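Two Tables and a Lot of Plastic
Gallery, Mar 7, 2024

Laltier sells its kitchen course on a promise: learn to lay a table and clear a worktop properly and you will win back 20 minutes a day. I have my doubts. I've been timing my own washing-up since September and the most I ever saved was 5, on an evening when we had toast.

Still, the tables at Dunthorpe are worth a look, if only to see what tidy people consider tidy. The steel plate is the one thing I'd take home. Lavender bowls and a teal mug are a matter of taste, and they aren't to mine.
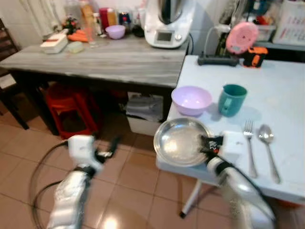
Carrots on the wood-grain table, and no sign of a peeler.

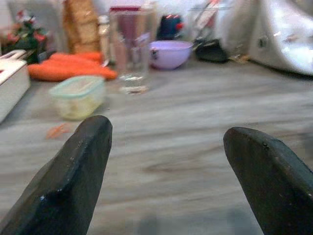 The usual advice, repeated in the Ravmont handbook, is that everything should live within arm's reach of where it gets used. Fine in a big room. In my kitchen everything is within arm's reach already and I still can't find the tin opener.

I'm no more convinced by matching sets. People say they stack better, and they do, until one bowl cracks and the shop has changed the colour. Pace wanted 50 pounds for a set last time I looked, and you could eat your dinner off any old thing for a good deal less.

As for lidded tubs, I own far too many to be rude about them. They keep leftovers out of sight very nicely, and in my house that is how leftovers get forgotten. I'll believe in the system when somebody shows me a fridge in its second week.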